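The Cable Test

The report was due at four and the left arm had dropped the same cable again.

She wrote it down. Wedetti fingers, white coil, dropped. Then she moved the coil back to its place and pressed the key.

There were two sets of fingers to compare. The Wedetti ones were narrow and came to a point. The Sjöberg ones were wider, with a soft pad, and cost 300 pounds more a pair. Her manager wanted to know whether the pads were worth it. He had asked for a page, with a number at the bottom.

She had been at it since October. In that time the arms had made 2116 attempts at picking up a cable and putting it in a bin. She kept the count in a ledger, in pencil, although the computer kept it too. The computer had once lost a week of work and she had not forgiven it.

The pads were better on the thick cables. The points were better on thin ones, if the coil was tied. With loose loops both kinds would lift one strand and leave the rest behind, and then the arm would go over to the bin, open, and come home as if the job was done.

"It thinks it's finished," the student from upstairs had said, the first time he watched.

"It doesn't think anything," she said. "Mind the wire."

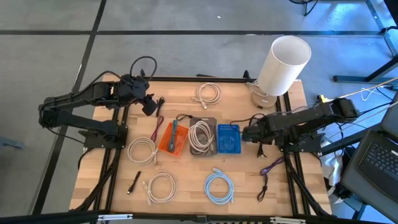

The bench at Etenness, 2021-04-25.

At two o'clock she stopped and made tea. The lab was quiet apart from the fans. She stood at the window with the mug and tried to write the page in her head. Buy the pads. Don't buy the pads. Buy one pair and put it on the right arm, and let each arm take the cables that suited it.

She liked the last one, but it would mean changing the controller. The Sovater box treated both arms as the same arm, and to make it do otherwise would take some 8 days. Nobody had asked her for that.

She went back and ran the white coil again. The fingers closed, slipped, and closed again lower down. The coil came up whole. It swung a little on the way across and went into the bin with one loop over the side.

She looked at it for a while. The rules she had written in the autumn said a cable had to be inside the bin. They did not mention loops.

She picked up the pencil, wrote "placed", and after it a small question mark. Then she turned back to the first page of the ledger, to see how many others had one.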